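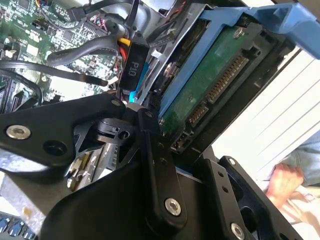
Drive caddy

A drive caddy, also called a drive tray, drive sled or drive carrier, is a removable holder that fixes a hard disk drive or solid-state drive inside a computer case. The caddy grips the drive along its sides and slides or snaps into a drive bay. Caddies are found in office desktop computers, workstations, servers and storage enclosures. In desktop computers they are usually made of flexible plastic, often in a bright color such as blue or green that marks the part as one the user may handle. In servers they are more often metal with a plastic front.

The term is also used for the protective cartridge that early CD-ROM drives required for each disc, and for an adapter that puts a hard drive in the place of a laptop's optical drive. This article covers the holder used inside desktop and server cases.

Background

Early desktop computers held their hard drives with screws driven through the walls of a metal bay. Four screws were common, two on each side, and reaching the far side often meant taking out the whole bay or removing the second side panel. Removing a drive could also mean unplugging expansion cards that stood in the way.

Makers of office computers began to replace this arrangement with rails, and later with one-piece caddies, during the 1990s and 2000s. Large buyers wanted computers that a technician could open and service without tools. A plastic caddy could be molded cheaply, and it let the same metal bay accept a drive from any supplier as long as the drive followed the standard hole positions.

Construction

A typical caddy for a 3.5-inch drive is a U-shaped piece of plastic. The two arms run along the long sides of the drive, and the closed end forms a handle or a pair of squeeze tabs. Short metal or plastic pins on the inside of the arms enter the threaded holes in the sides of the drive. The arms are bent outward to admit the drive and spring back to hold it.

The circuit board on the underside of the drive is left uncovered in most designs. This leaves room for air to pass over the board. The connector end of the drive is also left open so that the cables can be plugged in after the drive is seated.

Some caddies have rubber washers around the pins. The rubber separates the drive from the plastic and reduces the amount of vibration passed into the case. Washers harden with age and may fall out when an old drive is removed.

Metal caddies for servers are built as a shallow tray. The drive is screwed to the tray from below or from the sides, and a lever on the front locks the tray into the chassis. Light pipes along one side often carry the glow of status lamps from the circuit board behind the drives to the front of the machine.

Drive bay

The bay is the part of the case that receives the caddy. It is normally stamped from steel sheet and has slots or folded edges that guide the caddy into position. In full-size towers the bays are stacked near the front. In small office cases a single bay may be set at an angle or hinged so that it swings up over the main circuit board. A bay of this kind has to be lifted or unlatched before memory modules or the power supply can be reached.

Caddies are not standardized. A caddy from one case model will often not fit another model from the same maker, even when the drives are the same size. Differences lie in the position of the latch, the thickness of the arms and the spacing of the guide slots.

Connections

Drives using the Serial ATA (SATA) interface have two main connectors along one short edge. The longer one, with 15 contacts, carries power. The shorter one, with 7 contacts, carries data. Each has an L-shaped key that prevents the plug from going in upside down. Many drives also have a small block of jumper pins beside the SATA connectors. The jumpers are used for factory testing or for limiting the speed of the interface, and most users leave them alone.

Power reaches the drive by way of a cable from the power supply or, in some office computers, from the main circuit board. Manufacturers commonly print a short code on each power connector, such as P1, P2 or P10, so that it can be matched with a diagram in the service manual. The codes are assigned by the manufacturer and do not have the same meaning on every machine. Wire colors usually follow the older desktop convention: yellow for 12 volts, red for 5 volts and black for ground. Some power supplies use black wire throughout, and in those the printed codes are more useful.

Data cables for SATA are flat and narrow, and are sold in many colors. The color has no electrical meaning, although a manufacturer may use different colors to tell the cables in one case apart.

In hot-swap servers there are no loose cables at the drive. The caddy guides the drive onto a backplane, a board with fixed connectors at the rear of the bay.

Removal and fitting

The steps vary with the case, but the order of work in a desktop computer with a plastic caddy is generally as follows.

The computer is shut down and the power cord is unplugged. The side panel is removed. The person doing the work touches bare metal on the case to discharge static electricity.

The data and power plugs are pulled from the drive. Each is held by the body of the plug and drawn straight out. Data plugs with a metal clip must be squeezed first. Pulling on the wires, or rocking a plug from side to side, can crack the plastic tongue that supports the contacts.

The tabs or handle of the caddy are pressed and the caddy is slid out of the bay. Cables that cross in front of the bay are moved aside. The arms of the caddy are then spread slightly, one at a time, until the pins leave the holes of the drive.

A new drive is fitted in the reverse order. The label side and the connector end must face the same way as on the old drive. The caddy is pushed in until the latch clicks.

Faults

The most frequent fault is a broken arm or latch. Plastic becomes brittle after years in a warm case and may snap when the arm is bent. A drive with a broken caddy can shift in the bay and strain its plugs. Lost pins are also common in used computers, particularly when drives have been taken out for data destruction and the empty caddies mixed together.

A caddy that is not fully latched may rattle or hum while the drive is spinning. Drives running at 7,200 revolutions per minute are more likely to produce audible hum than slower models.

Reuse and recycling

Caddies are often thrown away with the drives they hold, which leaves refurbished computers without a means of mounting a replacement. Refurbishers therefore keep stocks of them sorted by case model. The parts dealer Jaswood lists 219 kinds of caddy and rail for office desktops, and the Penry refurbishing workshop strips caddies from incoming machines before the drives are sent for shredding. Printed replacements are also made, though layer-built plastic tends to split where the arm bends.

See also

Drive bay
Backplane
Hot swapping
Serial ATA
Computer case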